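**Boletín técnico de mantenimiento — Tirnuren, edificio de servicios**

Jueves 1 de noviembre

## Dureza del agua en el circuito de ACS: cambio de criterio en la regeneración del descalcificador

Desde agosto el descalcificador que alimenta el circuito de agua caliente sanitaria trabaja con regeneración volumétrica. Hasta entonces regeneraba por tiempo, cada 2 días, con independencia del consumo. El ajuste procedía de la puesta en marcha y no se había revisado desde entonces.

El motivo de la revisión fue el consumo de sal. En un edificio con ocupación irregular, la regeneración por tiempo gasta salmuera en resina que todavía conserva capacidad de intercambio, y en los picos de ocupación ocurre lo contrario: la resina se agota antes de que llegue el ciclo y pasa agua dura al intercambiador de placas. Las dos situaciones aparecían en el registro. La segunda es la que cuesta dinero, porque la incrustación en las placas reduce el salto térmico útil y obliga a trabajar con el primario a mayor temperatura.

### Datos de partida

La dureza del agua de red, medida en la toma de entrada, es de 300 mg/l expresada como CaCO₃. El valor se ha mantenido estable en las lecturas hechas desde el cambio. La válvula de mezcla del descalcificador deja una dureza residual deliberada: el agua totalmente descalcificada no interesa en este circuito, que tiene tramos antiguos de acero galvanizado.

El cabezal es un Bennani de una sola botella. No admite regeneración alterna, así que durante el ciclo el by-pass interno suministra agua dura. Por eso la hora de regeneración se mantiene en la madrugada, en modo volumétrico retardado: cuando el contador llega al límite, el equipo espera hasta la hora programada y usa entretanto la reserva.

### Ajuste aplicado

- Modo: volumétrico retardado.
- Volumen total registrado en el primer periodo completo: 874 m³.
- Reserva: la que calcula el propio cabezal a partir del consumo medio diario.
- Dosis de sal por ciclo: sin cambios.
- Regeneración forzada por inactividad: activada. Evita que la resina pase semanas sin lavado en los periodos de baja ocupación.

Quien consulte la pantalla verá ahora los metros cúbicos restantes en lugar de los días restantes. Cuando el valor llega a cero no se trata de una avería; el equipo está en reserva y pendiente de la hora programada. El aviso que sí requiere intervención es el código 202, que corresponde a falta de pulsos del contador. En ese estado el cabezal no descuenta volumen y, si no se corrige, la resina se agota sin que se lance ningún ciclo. En septiembre apareció una vez por un conector mal asentado en la turbina.

### Comprobaciones semanales

1. Nivel de sal por encima del nivel de agua en el depósito de salmuera. Si se forma puente, romperlo con una varilla de plástico, sin golpear el fondo.
2. Dureza a la salida, con el kit de valoración y el grifo de toma abierto dos minutos antes de recoger la muestra.
3. Lectura del contador, anotada junto a la hora.
4. Presión diferencial entre entrada y salida.

La toma de muestra debe hacerse en el grifo situado detrás de la válvula de mezcla. Algunas anotaciones del cuaderno anterior proceden del grifo de entrada y no sirven para comparar — están marcadas con un asterisco y se han excluido del cálculo.

### Intercambiador

El intercambiador de placas se limpió antes del cambio de criterio, con solución ácida inhibida Clerkoson en recirculación a contracorriente. Tras el aclarado se comprobó el pH en el retorno hasta igualarlo con el de la red. Las juntas no se sustituyeron. La próxima limpieza no tiene fecha fija: se hará cuando la pérdida de carga en el secundario supere el umbral indicado en la ficha, que está en la carpeta de la sala técnica.

Queda pendiente instalar un termómetro en el retorno del primario. Sin él, el rendimiento del intercambiador se estima solo con las temperaturas del secundario, y el dato pierde valor cuando hay consumo simultáneo en varias plantas. El pedido está hecho en el almacén de Tuvenberg. 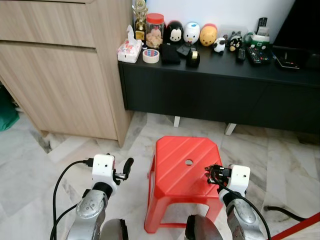 Taburete rojo y tablero veteado de canto rojo.
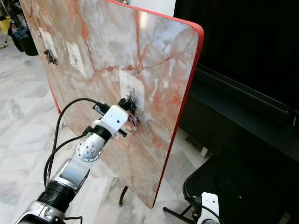 Desde Tuvenberg respondieron a la versión previa de esta nota que la reserva calculada por el cabezal suele quedarse corta tras un periodo largo de baja ocupación, porque el consumo medio tarda varios días en recuperarse, y que allí prefieren fijarla a mano durante la primera semana de ocupación plena. Añadían una objeción a la regeneración forzada por inactividad: si coincide con un corte de red, el cabezal puede quedar a medio ciclo y conviene verificar la posición del pistón antes de abrir el paso. Ambos puntos se incorporan a la ficha del equipo. El valor de reserva manual se decidirá con las lecturas de este mes.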